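Equipment Review: Palledel Soft-Tissue Suturing Pad
Ruawai Surgical Skills Center, Education Office
Reviewed by Hjalti Bergmann, Senior Skills Instructor

Purpose of the review

The Education Office reviews all consumable training materials before they are added to the Center's standing order list. The Palledel pad was submitted for consideration in October as a possible replacement for the Derano foam-backed pad, which has been in use in the introductory suturing course for several years. The review covers handling, durability, storage and cost of use. It does not address the full anatomical models sold by the same supplier.

What is supplied

Each carton contains 2 pads, a shallow tray and a printed care sheet. The pad is a single red sheet with a soft upper layer and a firmer base. It is delivered in a sealed pouch with a small amount of fluid and should be rinsed before first use. Needles and thread are not included, and programs that run the standard curriculum will need to order them separately. The care sheet is clear, although the section on disposal refers the reader to a website that was unavailable during the review period.

Handling

Instructors found the resistance of the upper layer to be even across the whole sheet. A curved needle enters cleanly at a right angle and follows its own arc without excessive force. Learners who drive the needle too shallow will see the surface pucker, and this is useful feedback at the introductory level. The Derano pad is stiffer and tends to hide the same error.

Thread holds well under moderate tension. When a knot is pulled too hard the upper layer tears in a short, straight line. The tear does not spread, and the adjoining area remains fit for practice. Two instructors considered the layer slightly too forgiving for advanced work, and the office shares that view.

The surface is glossy and returns a good deal of light. Under the overhead lamps in Room 30 this made fine thread harder to follow. Lowering the lamps corrected the difficulty, and sites with fixed lighting should test a pad before placing a large order.
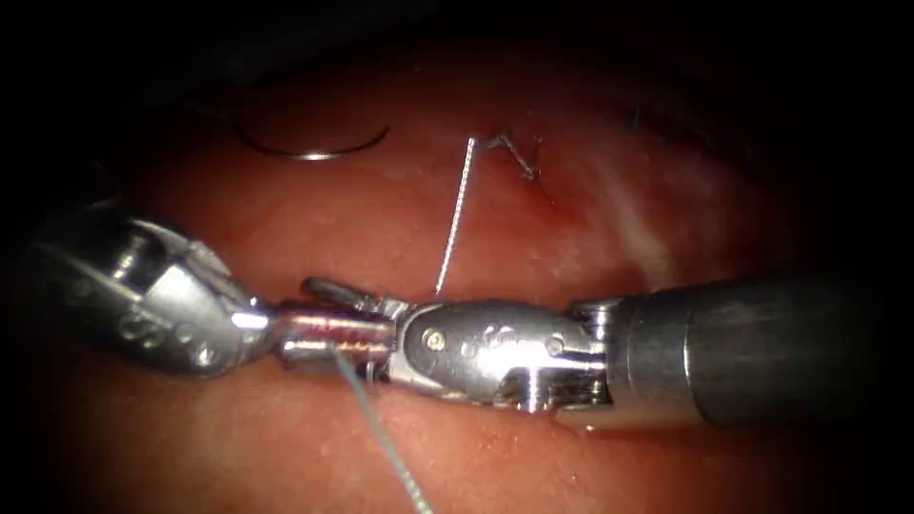
Needle at rest on the tissue surface, with the instrument tips meeting some distance away.

Durability and storage

One pad was used until it could no longer hold a stitch. It accepted almost 200 passes, with the center of the sheet wearing out well before the margins. Rotating the pad in its tray between learners is recommended. Pads returned to the pouch and refrigerated kept their texture for 29 days. A pad left uncovered overnight became tacky and was discarded.

The tray is the weakest part of the product. It slides on a smooth bench, and the corner clips loosen with repeated cleaning. The Cidau bench clamp already held by most teaching rooms fits the tray without modification.

Recommendation

The Palledel pad is approved for the introductory and intermediate suturing courses. The Derano pad will remain available for knot-tying drills, where a stiffer base is preferred. Course leads should submit orders through the Education Office and allow for refrigerated storage at their site.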